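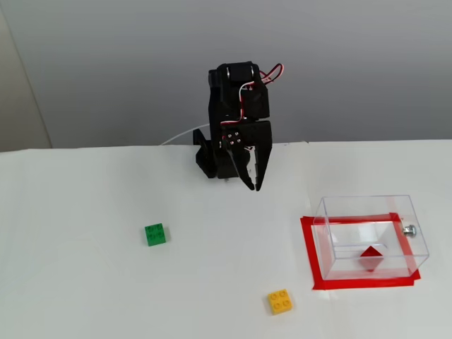 Jikel Block Set

Teleoperated manipulation data recorded by the Tapsell robotics club as its second-semester project. One arm, one clear box, three coloured pieces. The set holds 2905 episodes from 8 student operators. It was built to train the club's entry in the Lumudo pick-and-place event, and is released for other school and university clubs working at a similar scale.

Workspace

The table has a white top against a grey wall. A black articulated arm with a two-finger gripper is mounted at the back edge. The box sits inside a red square on the table and stays there for every episode. Green and yellow 2x2 bricks are distractors and may lie anywhere the arm can reach outside the square. The target is always the red piece. Distractors are repositioned by hand between episodes, and their placement is not logged.

Two cameras record each episode, both fixed. Joint positions and gripper opening are stored with every frame. An episode that reaches 1000 frames is closed automatically and labelled timeout. 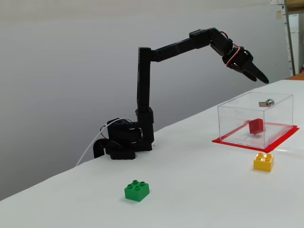
Raelene Nepia has asked why timeouts were kept at all, given that the Lumudo rules score only completed placements. They are in a separate folder and the default loader skips them. Anyone training a failure classifier will want them; anyone reproducing the club's baseline should leave the default alone.

Labels

Each episode carries one of four outcome labels: placed, dropped, missed, timeout. Labels were entered by the operator straight after the run and checked by a second student from the video. Where the two disagreed, the second label stands and the first is kept in the notes field.

The task direction is given in the field named direction. In "in" episodes the red block is picked up from the table and lowered into the box. In "out" episodes it starts in the box. Do not mix the two without conditioning on this field - our first policy was trained that way in March and hovered over the rim.

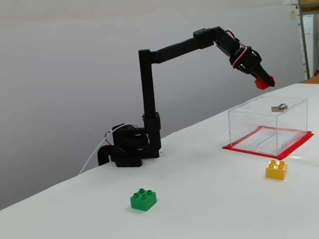

Known issues

The walls of the box are transparent and pick up reflections. Colour thresholding on the red piece also finds the red square, so mask the square first.

Operator 5 used the left-handed controller mapping. The joint data are unaffected.

Loading

Unpack the archive next to the skesard folder and run the Skesard loader with the config supplied. Older configs fail on the notes field.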